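Search this site Enter keywords Go

The case against the small paper bag

Snack packaging is mostly air, and the paper gift bag handles air badly. A bag of crisps has volume, almost no mass and a slippery film surface. Put it in first and it springs back. Put it in last and it rides above the rim. Small boxes behave better, but their corners load the paper at a single point and the side wall creases.

My position is that a paper bag should be packed lying down, mouth towards the packer, flat items against the lower wall, and stood up only when full. Retailers disagree. The Grumholm leaflet on gift wrapping gives 2 pages to ribbon and one line to loading. A Tomico bag of 300 mm height is sold as suitable for up to 5 items, with no mention of their shape - a figure of little use to anyone buying crisps.

Printed flowers do not stiffen paper. They do make people reluctant to fold it, and a folded top edge is the cheapest reinforcement available. 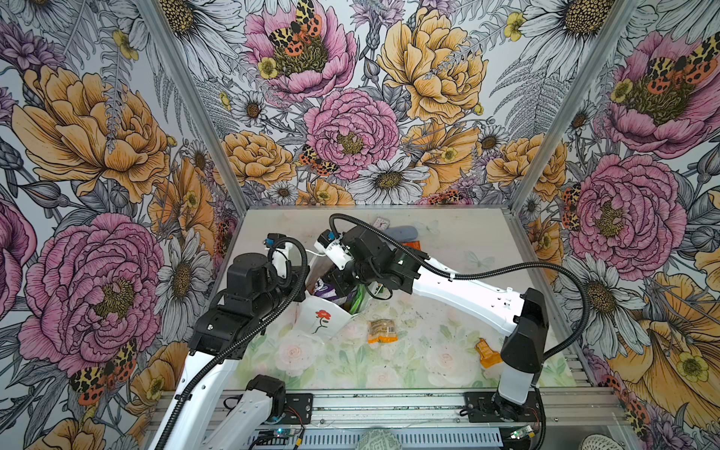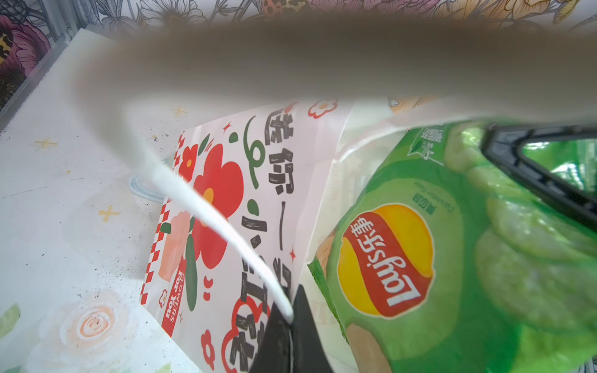 Flowers, paper and a bag of Lay's.

Myung-ja Yoo writes that she disagrees about laying the bag down: the base never opens fully that way, and the first box ends up crooked. She stands hers upright with a square of card in the bottom.

Contact | Copyright Wala Papers | Back to top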